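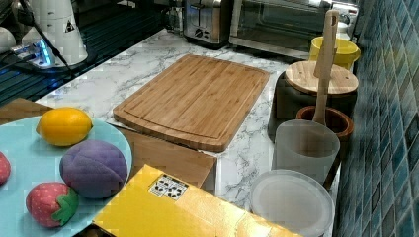 The board in its usual place, with the toy fruit on the blue plate beside it.

One counter, one board
Posted by Aniela Domański, January 24, 2024

Last October I began to write small pages about corners of our house, and many of you asked for the kitchen counter. I was a little shy to show it. It is only a counter, and we use it for everything: toast, soup, homework, the play food of my daughter. But my friend Mansa Ackah wrote me two times to ask about the cutting board, so I gathered four pictures and I will try to answer all the questions in one page.

First the board, because it is the reason for most of the letters. It is bamboo, with rounded corners and a groove near the edge for the juice. I bought it from a small shop called Koseck, which sells kitchen goods two streets from our old apartment. I paid 118 for it together with a bread knife, and at that time my husband Svend thought it was too much for a piece of bamboo. Now he is the one who oils it. We put on a thin coat of oil every month, leave it overnight, and wipe it in the morning with an old cotton cloth. We never leave it standing in water.

The plate has nothing to do with cooking. My daughter keeps her fruit there, the lemon and the strawberries and the purple one, about which we still have a discussion in the family. She says plum. I bought it as an eggplant. If you come to our house you will probably be served from this plate before you are served real food, and it is polite to eat.

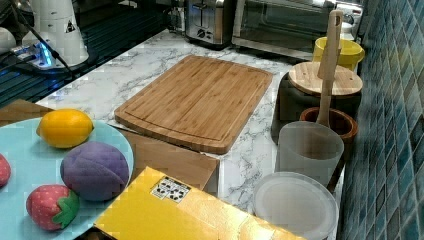
The back of the counter

I like to have the things I use each day standing against the tiles, where I can take them with one hand. Other people prefer a clean counter with everything in the cabinets - I tried this for one winter and I became tired of opening doors. So now there is a row. Yellow for the big cheerful thing, brown for the spoons, clear plastic for the dry goods so I can see when I must buy more.

The dark one with the wooden lid has a good knob in the middle. I can lift it even when my fingers are full of flour. Oluwaseun Okeke, who repaired our sink and stayed for coffee, asked me where he can find the same, and I had to disappoint him. It came from a market table at Drirnwood many years ago and I have not seen another.

Spoons live in the crock. I keep only the wooden ones I really use, and the others went in a drawer.

The tiles were in the house when we came. In the evening they look nearly black, and in other light they become blue and green. I wanted to change them the first year and I am glad that we had no money for it. The grout I clean with baking soda and a soft toothbrush, a small part each time, and then I rinse with warm water.

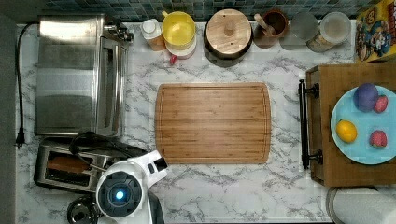 Toaster oven, toaster with a slice of bread in it, and the whole row along the tiles.

Several readers asked why we have both a toaster and a toaster oven. The answer is breakfast. Svend wants his toast quickly, and I want cheese melted on mine. The small oven also makes one tray of cookies or four baked potatoes without heating the big one. I bake the potatoes at 200 degrees Celsius and turn them one time.

The cords are the ugly part, I know. I bought cord clips from Hunder and I have not yet put them on. Perhaps this page will make me do it.

The cereal stays at the right end. I have tried to give it a place in the cabinet, but each morning it goes back to its corner. I have stopped moving it.

Abdul-Rahman Akolgo asked about the marble pattern and if it shows the stains. Coffee yes, if you wait. Crumbs you cannot see very well among the gray lines, so wipe also when it looks clean. I use a damp cloth and a drop of dish soap, then a dry towel. For the turmeric I have no advice, I only cook it carefully.
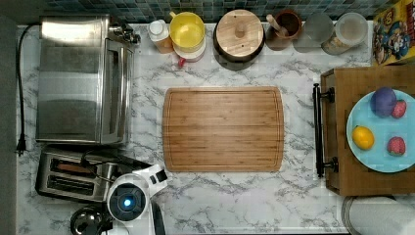
The tray, and what comes next

For the wooden tray with the black handle I received fewer questions, but it is my favorite. It carries the breakfast to the table and the cups back again. When there is no breakfast, a plate can rest on it. I wash it quickly by hand and dry it standing up.

Next time I will show the pantry shelf, if I finish the labels. Please write me if you know a good glue for paper on glass.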